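May, after lunch

Thirty more teleop demos on the simulated Franka today, all on the white block, and I'm getting fonder of the job than I expected! My hand still drifts on the way down, so I slow right up over the wood and let the fingers settle before I close.

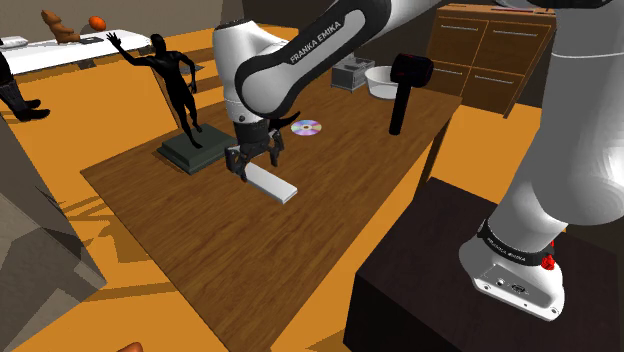

Negin Karimi thinks I'm slowing up too much, and that the policy will learn my dithering along with the grasp. She'd drop the 8 slowest and retrain tonight. Fine by me, I'll sort them after coffee.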